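Need opinions: repainting the dining room, brown or white?

wrenhollow
Posted September 22, 2014
Hi all, long time reader, hardly ever post. We closed on our place in May and the dining room is the last room I haven't touched. It faces north, one window, and right now it's a sad peachy beige. I'm stuck between a plain warm brown on all four walls or going bright white and letting the dishes and chairs bring the color. My husband votes white. I keep drifting back to brown. I have a budget of 300 dollars for everything, paint included, so no wallpaper please!

tallpine_59
White. North light turns brown into mud by four in the afternoon. I lived with it for two winters and I was eating dinner in a cave.

Cúc Khúc
Gonna disagree with tallpine. Brown in a north room is cozy if you quit fighting it and put in decent lamps. I did mine in Wudden (it's a Callau color, kind of a flat cocoa) and I love it, and white things look so crisp against it. With white you need strong color in the room or it goes chilly on you, like a good green or a real blue, plus a bit of red. Couple of pics for the two directions, bright colors on white and then white on brown:
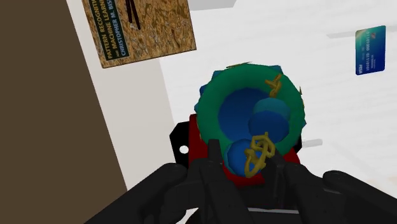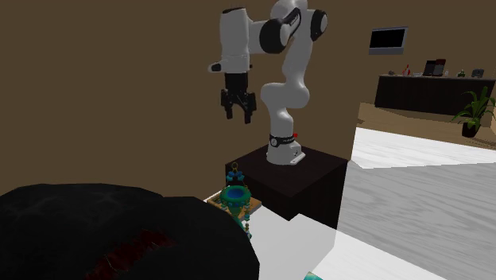 RE: Need opinions: repainting the dining room, brown or white?

wrenhollow
Oh, that helps, thank you! I do like the green and blue together, and I wouldn't have thought of it. But white on brown is what I keep seeing in my head. Our chairs are white already. Cúc, did you need primer under the Wudden?

Cúc Khúc
One coat, tinted gray. Skip it and the old peach will show through, ask me how I know. Then two coats of the color, and let the first one dry overnight even if the can says four hours.

tallpine_59
Still white. You can paint over white in a weekend if you hate it. Getting back from chocolate took me four coats and most of my patience.

maribeth_k
Can I throw in a third option? Brown on the lower half, white up top, with a chair rail between. We did it in our last house with trim from Jisholm and it came to 392 with the rail, so over your budget, but you could skip the rail and just tape a line. Use the good tape.

tallpine_59
Half and half makes a low ceiling look lower. How high is yours, wren?

wrenhollow
Just under eight feet. So probably not half and half, though it sounds pretty!

maribeth_k
Fair. Ours were nine. Get sample pots then, the Vi ones are small and cheap, and paint a big piece of poster board with each. Move them around the room at breakfast and again at night. A swatch taped up by the window doesn't tell you much.

wrenhollow
Ok, picking up two sample pots after work. Husband has agreed to look at the brown one "with an open mind" lol. Does anybody know if eggshell scrubs ok? We have a toddler and a lot of spaghetti.

Cúc Khúc
Eggshell is fine for walls. Satin behind the high chair.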